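Shared Tables: How Furniture Is Used in an Open Workroom
Final project report, Interior Planning 2, Wirnley College

1. Background

Our assignment was to pick a room that more than one group of people uses and report on how the furniture supports the work done there. We chose the large workroom on the ground floor of the Ristside building in Orkancombe, room 402. It started out as a single office and is now a mix of desks, work tables and open floor.

We visited in May, in the morning and again in the late afternoon. We drew a floor plan by hand, took notes at each table and talked to people who work there about where they prefer to sit. We did not move any furniture.

2. The main table

The biggest piece in the room is the dark table in the middle. Everyone we talked to calls it "the big table" and most of them said they use it for anything that needs to be spread out. It has a smooth top that reflects the light a little, and this came up in our interviews. Two people said they turn their papers to avoid the glare.

The table is long enough that the two ends work almost like separate tables. People tend to pick an end and leave the middle alone.

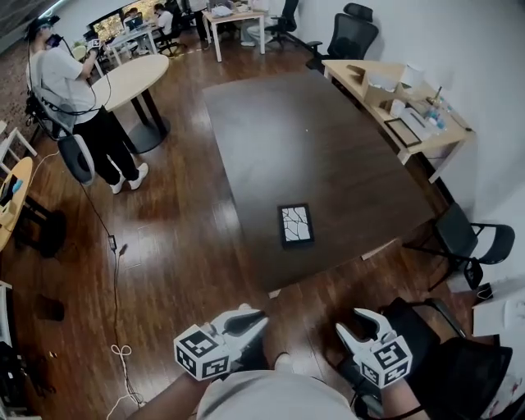 Figure 1. The large dark table, with the black-framed panel near one end. Smaller tables with light wood tops stand to the left, along with a white desk by the window.

The smaller tables do a different job. They have a center support, so there are no corner legs to work around, and people told us they like them for short talks. The drawback is size. An open laptop and a notebook take up most of the top, and a second person has to hold their things in their lap.

The desk by the window was the favorite for solo work. Three people named it as their first choice and all three gave daylight as the reason.

3. Storage and the long table

The room has very little closed storage - one cabinet in the hallway, shared with the office next door. As a result, things that have no place of their own end up on whatever flat surface is free. The long light-wood table against the wall has taken on most of this. It was bought for meetings, but we were told it has not been used for one since the winter.
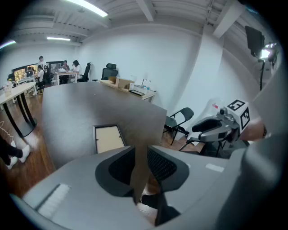
Figure 2. Boxes, a tablet and water bottles on the long light-wood table by the wall, with the large dark table in front of it.

We think the long table works well enough as a storage surface, but the boxes take up space that could be used for seating. The office chairs behind it are comfortable and adjustable according to the people we asked, and they are mostly borrowed for other tables.

4. Suggestions

Our budget limit for the assignment was $200, so we left out anything that meant replacing furniture.

- Add a low shelf unit under the long table for boxes. The Urrego catalog has an open one, item 2312, that fits our limit.
- Keep one end of the big table clear at the end of each day.
- Put a matte desk mat on the big table where people read and write.
- Return chairs to the long table after use.

5. Limits of the project

We only saw the room in one month, and use may be different in winter when there is less daylight at the window desk. Our floor plan was measured with a tape and the distances along the brick wall should be checked again before anyone orders shelving.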